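Saturday Surgery: what a year of supplier reviews has taught us

Sat 9 June

It has been a little over a year since I began writing this blog on behalf of the practice, and in that time I have received more correspondence about supplier performance reviews than about any other subject. I had intended to return to the question of stock accuracy this month. However, the work we completed with Edley in the spring raised several points which I believe deserve a fuller account, and Edley has kindly agreed that I may set them out.

Edley distributes safety equipment and workwear to small manufacturers. Its catalogue runs to over 3000 lines, among them Uvex eyewear, and it buys from 49 suppliers. When we were first engaged in January, each of those suppliers was subject to the same quarterly review. The buyer completed a form of 36 questions, the supplier was sent a copy, and a meeting was offered. The form had grown by small additions over the years. Several of its questions asked for information that the purchasing system already held, and two of them asked for the same information in different words.

The management team's view was that the reviews were thorough but that they rarely led to anything. Having read the completed forms for the previous year, I was inclined to agree. Scores moved very little from one quarter to the next. Where a low score had been given, the comment box was often empty, and I could find few cases in which an action had been recorded, given an owner and later closed.

Our first recommendation was that the form should be set aside for one quarter. This was received with some concern, particularly by those who had to produce evidence for customer audits, and we spent a good part of the following fortnight establishing what those customers required. Their requirements were modest. They wished to see that suppliers were approved, that approval was reviewed at a stated interval, and that problems were followed up. The interval was for Edley to decide.
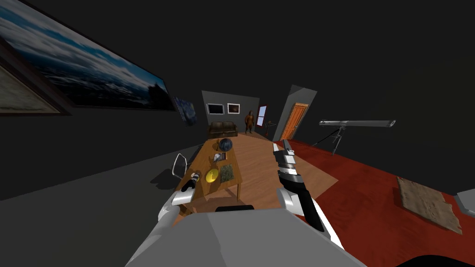 Masanja Okello
Principal Consultant, Supply and Operations

With that settled, we divided the suppliers into two groups. The first contained the 20 whose late or incorrect deliveries would be felt by a customer within the week. These are now reviewed every quarter, in conversation, with the buyer and a member of the warehouse team both present. The remainder are reviewed once a year unless a complaint is raised, in which case they move into the first group until the matter has been resolved.

I would draw attention to the presence of the warehouse team, which was the most useful change of all and the cheapest to make. Buyers see prices, order dates and promised dates. The people at the goods-in desk see damaged cartons, missing paperwork and mixed pallets, and they had been correcting such faults by hand for so long that they no longer reported them. At the first joint review, a supplier with an excellent score on the old form was asked about labels that had to be reprinted on almost every delivery. The supplier had not been aware of the problem. A template was corrected at their end and the reprinting stopped.

The new review has a single page. It asks what went wrong, what has been agreed, who will do it and by when. Edley records the answers in Tamix, the purchasing package it already owned, and the open actions are read out at the start of the next meeting. I had some reservations about using Tamix for this purpose, as its reporting is rather limited, but it has the considerable merit that the buyers open it every morning.

Not everything has gone to plan. Two suppliers declined the new meetings and asked to continue with the written form, and we have accepted this for the time being. The annual group has not yet been tested, and I remain unsure whether twelve months is the right interval for suppliers of seasonal goods. We have also had to remind one another, more than once, that a review is a poor place in which to negotiate prices.

Readers who are considering a similar exercise may wish to begin by collecting last year's completed reviews and marking each one that led to a change. It can be done in an afternoon and requires no outside help. I should be glad to hear from anyone who has tried it, and comments on this post will remain open until the end of the month.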